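4. Safe and consistent use of hand-held grippers in homes

This section applies to all Jindbridge sessions recorded in a private home. Read section 3 (charging and pairing) first.

4.1 Before the session

1. Ask the resident which rooms and items may be recorded. Write the answer on the Gratholm form.
2. Wipe the finger pads with a dry cloth. Replace a pad if the ridges are worn smooth.
3. Close each gripper once and check that the pads meet along their full length.
4. Check the pivots and bolts for play.

Caution: Keep fingers, hair and loose cuffs away from the linkage arms while the jaws are closing.

4.2 Handling items

5. Grip cords and straps between the pads, never between the bare jaws.
6. Squeeze until the item stops slipping, then stop. Do not use the gripper for items over 2 kg.
7. When two grippers are in use, keep the jaws of one clear of the other. 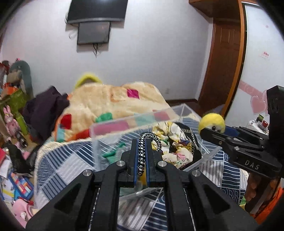
Can both grippers hold the same item?
Only if the task sheet calls for it. Otherwise, one gripper lets go before the other takes hold.

8. Set containers down on a level surface before taking anything out. On a bed or sofa, press the surface flat first - a soft spot can tip a box.
9. Before closing on a small soft item, open the jaws fully and bring them down on both sides of it.

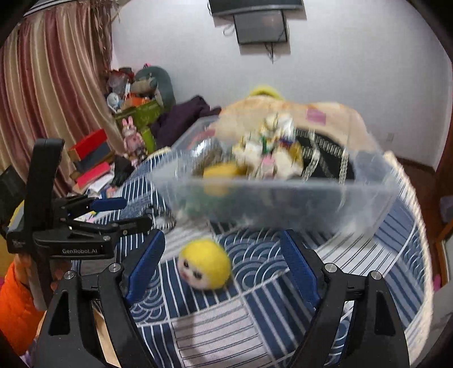
Fig. 4-2. Jaws open, small felt item between the pads.

Note: If an item is dropped, leave it where it lands and carry on with the next step on the task sheet. Mark the drop in the log.

4.3 After the session

10. Return every item to the place the resident chose.
11. Log the number of cycles. Pads are changed at 3,000 cycles or when worn, whichever comes first.
12. Store grippers with the jaws open. Charge to 80 percent if they will not be used within 14 days.

Send questions about this section to Afia Agbeko at Jindbridge.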